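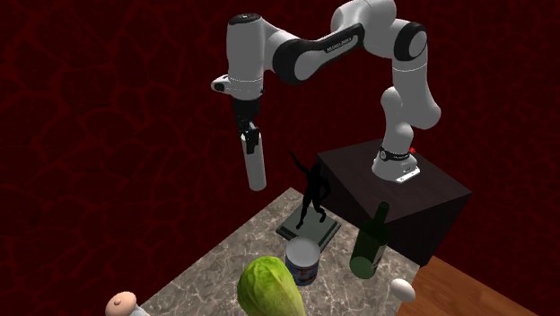
December 9, 2024
Kuvgate workshop, madder on wool, second series

Picking up where the March series stopped. The aim is the same: get the brick red on the Skavmont yarn to come out even from skein to skein, using our own tap water. The March skeins came out patchy at the ties and went brown wherever the pot had been left on too high.

Yarn: Skavmont two-ply, undyed, 224 grams in all, wound into four skeins of equal weight. Ties redone as loose figure eights in white cotton. I think the tight ties caused most of the pale bands last time. You could see the twist of the string printed on the wool.

Scoured yesterday in plain soap, no soda. Left in the pot overnight to cool and rinsed this morning until the water ran clear. It still smelled of sheep, less than before.

Mordant: alum with a little cream of tartar. Takumi weighed it out and I checked the scale afterward against the brass weight, since it drifted once last winter. It was fine. The mordant pot was raised slowly to just under a simmer, held there an hour, then turned off with the wool still in.

Madder: ground root from the Priludden bag, the older one with the torn label. Soaked in lukewarm water before it went anywhere near heat. The first soak was more yellow than red, so I poured it off and saved it in the lidded bucket for Itsuki, who wanted a soft orange for the sample cards. The second soak looked better.

Skeins A and B went in together in the steel pot. C went into the enamel pot with a spoonful of chalk stirred in. D was held back damp in a towel in case the first three went wrong.

Temperature log, steel pot: 40 °C when the wool went in, then brought up as slowly as the small burner allows. The small burner doesn't really go low enough. It has to be turned off and on again, so the line in the log is a staircase. I wrote down every change on the back of the sheet.

Enamel pot: same start, on the hot plate. Steadier, but the plate has a hot spot toward the back. Turned the pot a quarter turn whenever I remembered. I forgot for a good while when the alum delivery came.

Results, judged wet, so not worth much yet:
A – even, warm red, a bit orange at the outer loops
B – same as A, slightly darker
C – clearly redder than the other two, one faint band near the lower tie
D – not dyed

The chalk makes a visible difference. I expected some change but not this much. Our water must be softer than I had been assuming, and nobody has tested it since the pipe work.

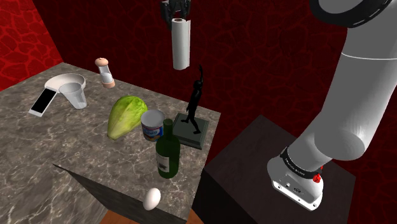
Kimie Sugiyama thinks the chalk is only half of it and that the enamel pot deserves the rest of the credit. Her point is that C had more room to move than A and B had together, and that it came up more gently on the plate. She would dye D in the steel pot, alone, with chalk, before changing anything else. She also says to stop judging wet wool under the tube light by the sink.

Fair on both counts. D goes in tomorrow, steel pot, alone, chalk at the same rate as C. The remaining madder should cover it. If it doesn't, open the new Priludden bag and write that on the tag, because the grind looks coarser.

A, B and C are hanging on the line by the north window, no rinse yet. I'll leave them to dry with the dye in and rinse them after. Tam did it this way with the weld skeins and lost less color in the wash. Cover the floor underneath, the drips stain the grout.

Cleaning: enamel pot is done. Steel pot still has a ring at the waterline that soap won't shift, try citric acid. The strainer cloth is finished, there is a hole in one corner and root bits got through into B. They should shake out when dry.

To do
Snip from each dry skein onto the card, half of each snip under foil in the window for the light test. Genji has the card punch.
Test strips for water hardness, ask Yae which kind she ordered before.
Second thermometer reads 2 degrees under the first in the same pot. Find out which one is right.
More cotton string.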